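Danden: A Table-Clearing Arm, First in Software and Then in the Shop
Student project report, second draft
6 Nov 2019

1. What was promised

The proposal I handed in last June said that by the end of the term an arm in the Clumgate shared workshop would clear a dinner table without help. I wrote that sentence and I no longer believe it. What I have is a simulation that does part of the job, a half-finished arm bolted to a bench, and a fair amount of doubt about how much the first tells you about the second. My advisor asked for a report on the build, so the doubts are going in with the rest.

2. The build so far

The real arm is put together from a Parkitz kit, bought used by the workshop before I joined. Two of the joint housings had hairline cracks and I reprinted them. The first prints warped. The second set fit after some filing, and I would not trust them with anything heavier than a full can of soda. The controller board is a Hyun, picked mostly for its price. It drops its connection when the band saw on the same circuit starts up. I moved it to another outlet and the problem got rarer, but it did not go away.

The budget was 200 dollars on top of the kit. Motors for the gripper took most of that. I have spent none of the remainder on a force sensor, and I now think that was a mistake.

3. The simulated side

With the arm in pieces for much of the term, most of the work moved to the screen. I set up a dining table and had the arm go for one object at a time. The arm in the simulator is a stock model and a good deal nicer than mine – smoother joints, a stiffer base, no cracks. I kept it because modeling my own would have eaten another month. Anyone reading the numbers below should keep that in mind.

I ran 2000 attempts at a single pick from the table. An attempt passed if the object left the surface and stayed in the fingers for 3 seconds. Of the failures, 287 were cases where the fingers touched the object and knocked it over. The others were mostly the planner giving up before it got anywhere near.

4. Why I don't trust it much

The simulator knows where everything is. My shop arm will have a webcam on a stick. It also treats every surface as if it had the same friction, and I set that value myself by trying numbers until things stopped sliding. I can't call that a measurement.

Then there is the question of what a pass means. Holding a can for a few seconds is a long way from putting it in a sink. Flat things are worse. A fork lying on a table gives the fingers almost nothing to get under, and I left cutlery out of the attempts after a bad first day with it. A plate I never tried at all. So the word "clearing" in the title is generous, and I have asked to have it changed.

Other project reports from the workshop tend to show the best run and stop there. I understand the temptation. The can is the easiest target I have: tall, narrow, and the right width for the gripper. If I had only reported cans, the whole thing would look finished.

5. What is left

The wrist of the real arm still needs its cable guide. After that I plan to repeat the can picks on the bench with the same pass rule, and to publish both sets of results side by side, even if the bench ones are embarrassing. The setup used for the can attempts is shown at the end of this report, with the fingers at the top of the can.

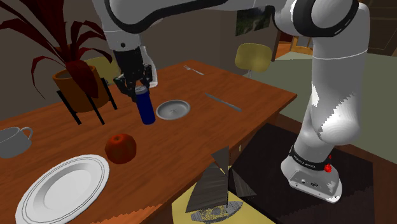 The bench version will get one can and a bare board to start with. I will add the apple only once the can works, and the cutlery can wait for whoever takes this over next year.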